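Subject: Re: [mustivell-residents] Folk weekend numbers and what they mean for the main street

Hi all,

I've read the festival summary twice now and I still can't find where the money is supposed to have gone. From the message that went round on Tuesday:

> The Gultmont Folk Weekend drew 3,979 people through the gate,
> up from 3,000 last year. Traders across the district have felt
> the benefit, with cafés and pubs in Mustivell and Bangera
> reporting strong interest. We believe the event can grow by
> another 1,000 next year if the shire comes on board with the
> road closure and extra buses.

"Reporting strong interest" is doing a lot of work in that paragraph. Interest from whom, and did they buy a pie?

I run a small shop on the main street in Mustivell. My Saturday takings were down on an ordinary Saturday in January, when half the town is at the coast. The bakery closed at two. The bus from the showground went straight past us to the Stastden car park, and I watched it do that all afternoon from behind the counter. People had already eaten, at the food trucks inside the fence, most of which came up from the city and went home again on Sunday night.
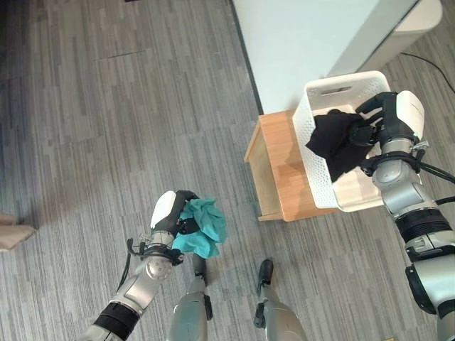 I'd also like to know how the gate figure was arrived at. If a weekend ticket holder was scanned on Friday, Saturday and Sunday, is that one person or three? It matters, because the shire is being asked to pay for buses on the strength of it. Last year's 3,000 looks suspiciously round to me, so I'm not convinced we're even comparing the same thing.

Before anyone writes back to say I'm against the festival, I went on the Friday and enjoyed it. The fiddle session in the small tent was the best thing I've heard in years. But the organisers rang 12 businesses for their "trader feedback" and as far as I can work out, nine of those had a stall on the site. Of course they did well. Ask the ones who paid rent on an empty shop all weekend.

If the road is going to be closed again, I'd want to see a bus stop on the main street in both directions, and pass-outs at the gate so people can leave for lunch and get back in. Neither would cost much. I asked for both last year and was told they'd be "looked at".

Could whoever has the raw ticket numbers please post them to the list, split by day? A spreadsheet is fine. I'll hold off on supporting the letter to the shire until I've seen them.

Cheers from the quiet end of the street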